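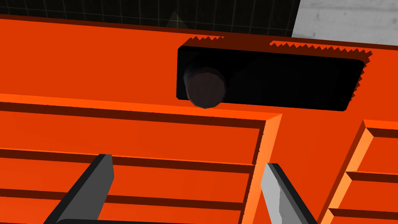
Skutance 家居色名语料 数据说明

打印本页 | 用电子邮件发送 | 评论 (5)

Skutance 收录中文使用者在谈论柜子、门板、墙面和小件家具时所用的颜色叫法。语料的基本单位是“一个人在一个情境里对一件东西的颜色说了什么”，我们称为一条记录。相同的叫法归到一个词目下，现有词目 300 个。语料分五批整理，本说明对应的是第五批合并之后的状态，更新于2019年3月17日。

整理工作由 Lech Gajewski 负责。色名归并的最后决定也由他作出，有争议的词目在 notes 字段里写明了当时的两种意见。

为什么做这份语料

基本颜色词的研究已经很多，色卡命名实验也不缺。我们关心的是另一类材料：人们买柜子、补漆、换门板、跟师傅打电话的时候怎么说颜色。这种场合的叫法往往很长，带比喻，带比较，带一点埋怨，例如“比上次那个橙再红一点，别到砖头那个程度”。这样的说法放进标准色名表里就只剩一个“橙”字，其余信息都丢了。

整理过程中我们也发现，同一个词在不同行当里指的范围差得很远。“咖啡色”在布料摊上可以浅到接近米色，在木器漆店里一般是深的。“奶白”与“米白”在一部分讲述人那里是同一个颜色，在另一部分人那里有明确的先后次序，弄反了要重刷。语料把这些差异留在原处，没有替使用者统一。

目录结构

records.csv
全部记录，一行一条，UTF-8 编码，逗号分隔。原话中的逗号用双引号包住。

lemmas.csv
词目表。每个词目有编号、写法、异写、所属色区和备注。

speakers.csv
讲述人背景表，只保留经过合并的字段，见“隐私”一节。

regions.txt
色区划分的文字说明。

guide.md
标注手册。若本说明与标注手册有出入，以标注手册为准。

legacy/
前几批的旧格式文件，仅供核对，不再更新。旧格式里的编号与现在的编号不通用，对照表在同一目录下。

字段说明

rec_id：记录编号。编号不连续，中间的空缺是合并重复记录留下的，不表示数据丢失。

lemma_id：词目编号，对应 lemmas.csv。一条记录可以挂在多个词目上，用分号隔开。

quote：讲述人的原话，照录。语气词保留，口误保留，讲述人自己改口的部分用斜线隔开。

object：所说的物件，例如柜门、台面、抽屉面、踢脚线、窗框、椅背。照讲述人的叫法写，不改成行业名称。

finish：表面。取值为亮、哑、半哑、不明。讲述人没有提到的一律填不明，标注员不作推测。

light：讲述时的光线。取值为日光、灯光、混合、不明。

compare：比较对象。“像柿子”“跟隔壁那扇一样”之类的说法写在这里，没有则留空。

attitude：讲述人对这个颜色的态度。取值为喜欢、不喜欢、无所谓、看不出来。

region：色区，见下文。

certainty：标注员的把握程度，取值为高、中、低。

notes：备注，自由文本。 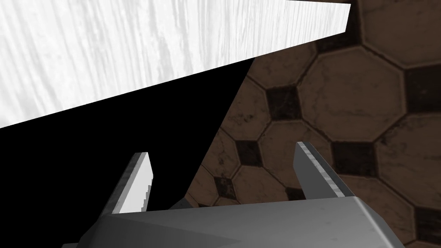 关于 finish 字段再补充几句。早先的两批没有单独记录表面，后来才发现讲述人抱怨“颜色不对”的时候，相当一部分说的是光泽不对。一块门板从亮面换成哑面，同一罐色浆调出来的颜色在讲述人嘴里会变成“旧了”“脏了”“发灰”。这些词如果直接归入灰色一类就错了。第三批开始增加 finish，早先两批则回头听录音补填，录音里听不出来的填不明。所以早先两批的不明比例明显偏高，做跨批比较时请注意。

色区的划分

我们没有采用现成的色彩空间坐标。原因很简单，多数记录没有配套的测色数据，讲述人说的东西也不在我们手边。色区是按叫法之间的邻近关系划出来的：如果讲述人常把两个词放在一起比较，或者用一个词去修正另一个词，就认为它们相邻。

橙红一带是语料里最密的部分。橘色、橘红、橙、橙红、柿子色、砖红、朱红、胡萝卜色、南瓜色、铁锈色，彼此之间的修正关系很多。说“橙”的人常常马上加一句“偏红的那种”，说“朱红”的人则喜欢强调“不发橙”。这一带的词还特别容易受阴影影响。门板上有凹槽的时候，讲述人会给槽里的颜色另起一个名字，通常是更深的棕或者砖色，然后再说明“其实是一个颜色”。这种记录我们挂两个词目，并在 notes 里写“槽内”。

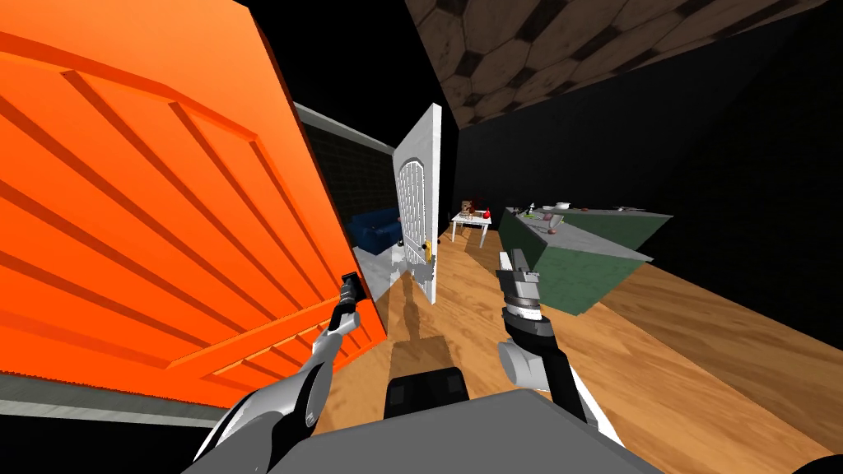 橙色门板，凸起的斜边线条，黑色小把手

白色一带的词目数量也不少，但修正关系的方向比较一致，多数是从“白”往外修，很少有人从“米白”修回“白”。灰色一带的情况相反，讲述人常常先说一个偏色的名字，例如“蓝灰”“绿灰”，被追问之后退回到“就是灰”。

绿色一带在家居语境下偏少，豆绿、军绿、墨绿占了大部分。紫色一带更少，我们没有再细分。

黑色一带主要出现在把手、拉手、门框和台面上。讲述人对小件的黑色几乎不作修正，对大面积的黑色则会分“死黑”和“透一点的黑”。后一种说法在标注时容易跟深灰混淆，标注手册里专门有一段。

材料来源

语料来自约 80 位讲述人的谈话，谈话由整理者当面或者通过电话进行。讲述人包括木器漆店的售货员、装修住户、做旧家具翻新的人、布料摊主，以及几位只是家里刚换了柜子、愿意聊聊的人。没有采用网络抓取的文本。

谈话不用固定问卷。整理者只准备一个开头的问题，大意是“您家里或者店里有没有哪件东西的颜色是您很难跟别人说清楚的”，后面顺着讲述人的话往下问。整理者不主动提供颜色词，如果不小心提供了，这个词在该次谈话里就不再收录。标注时我们按这一条删掉了一批记录，删除清单在 legacy 目录中。

Eren 是其中一个子集的名字，内容全部是漆店柜台上的对话。柜台对话短，比较对象多半是店里的样板，compare 字段里会出现“左边那块”之类离开现场就看不明白的说法。能确认所指的，我们在 notes 里补了样板的店内叫法；不能确认的照原样留着。

Brillolitz 子集是翻新旧家具的人所讲的内容，特点是同一件东西会有“原来的颜色”和“现在的颜色”两种说法。两种说法分成两条记录，用 notes 里的“原”和“今”区分。有的讲述人还会提到中间刷过的一层，这种情况写“中”。如果讲述人自己也分不清是哪一层，写“层不明”。

标注过程

每条记录由三位标注员分别标注，互相不看结果。三人一致的直接采用。两人一致的采用多数意见，certainty 最高只能填中。三人各不相同的交给整理者决定，certainty 填低，并在 notes 里写出三种意见。

分歧最多的字段是 attitude。讲述人说“还行吧”，有的标注员填无所谓，有的填不喜欢。我们讨论过要不要取消这个字段，最后保留了下来，使用者可以自行决定是否采用。分歧次多的是 lemma_id，主要集中在橙红一带和米白一带。

二月对标注手册作过一次修订，改动如下：

- “发旧”“显旧”不再自动视为不喜欢。
- 讲述人用品牌色号代替颜色词的，quote 照录，lemma_id 留空，不再归入最接近的词目。
- 带“有点”的修饰语保留在异写里，不单独立目。
- “原木色”从黄色一带移到棕色一带。这一条仍有争议，Lech Gajewski 认为应当单独成区，暂时没有实行。 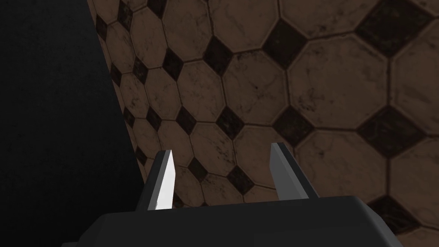 修订之后，受影响的旧记录都重新标注了一遍，certainty 也随之重填。如果你手里有修订之前的副本，请整份替换，不要只替换 lemmas.csv，否则“原木色”一组会对不上。

使用方法

文件可以用任何能读 CSV 的工具打开。用电子表格软件打开时请手动指定 UTF-8，否则部分环境下会出现乱码。词目编号以字母开头，软件一般不会把它误认成数字，但 rec_id 是纯数字，前面的零可能会被去掉。请在导入时把该列设为文本。

取出某个词目的全部记录，按 lemma_id 筛选即可。注意多值的情况，筛选条件应当写“包含”，不要写“等于”。

统计词频时建议先按讲述人去重。个别讲述人很喜欢用某个词，一次谈话里会反复说到，不去重的话这个词会显得比实际常用。柿子色就是这样，去重前后的位次差得很多。

如果要做地区比较，请先看 speakers.csv 里的地区分布。分布很不均匀，有的地区只有一位讲述人，不能代表当地的说法。

适合的用途

词汇描写和词典编写的参考材料；颜色词的比喻来源研究；家居行业里售前沟通用语的整理；教学中关于模糊词和修正说法的讨论。

不适合的用途

不能当作色卡使用。语料里没有测色数据，从叫法反推色值得不到可靠的结果。

不能用来判断某种颜色在市场上是否受欢迎。讲述人不是按抽样方法找来的，attitude 字段的把握程度也普遍偏低。

不能代表普通话以外的说法。讲述人中有几位夹用方言，方言词照录在 quote 里，用字以讲述人认可的写法为准，没有经过方言学者校对。

已知问题

“肉色”一词的处理还没有定下来。部分讲述人用它指浅橙，部分讲述人用它指米色，还有人认为这个词本身不合适。目前词目照立，色区留空。

“香槟”与“香槟金”是否合并未定。现在是两个词目。

Eren 子集的 light 字段几乎全部是混合，原因是漆店门口有日光，里面开着灯，谈话人又在两处之间来回走。这个字段在该子集里没有什么分析价值。

少量记录的 object 写的是“那个”。录音里讲述人指着东西说话，没有讲出名称，录音旁边也没有留下文字。我们不打算补。

legacy 目录里有一个文件的换行符与其他文件不同，不影响内容。

隐私

讲述人都同意将谈话内容整理后公开。录音不公开。speakers.csv 里的年龄合并成段，职业合并成类，住址只到地区。quote 中出现的人名、店名、电话已经替换成“某”。如果讲述人要求撤回，我们会在下一批整理时删掉相应的全部记录，已经下载的使用者请及时更新。

名称与相关资料

Skutance 是整个语料的名字，Eren 和 Brillolitz 是子集的名字，引用时请写明用的是整体还是子集。Hurer 是我们用来核对重复记录的一套脚本，没有放在本目录里，需要的人可以来信索取。脚本写得比较粗，判断重复的依据只有讲述人编号、物件和原话前半段，跑完之后仍然要人工看一遍。

许可

语料可以自由用于研究和教学，转载时请保留本说明。商业用途请先来信。对词目作过增删的版本，请改用别的名字发布，以免与原始版本混在一起。

反馈

发现标注错误，请来信写明 rec_id、字段名和你认为正确的取值，附上理由更好。对色区划分有不同意见的，欢迎寄来成段的说明，我们会收进 regions.txt 的附录。只寄色名表而没有语境的材料暂不接收。

打印本页 | 用电子邮件发送
分享 (3) | 评论 (5)
联系整理者 | 版权归 Skutance 语料整理者所有 | 返回顶部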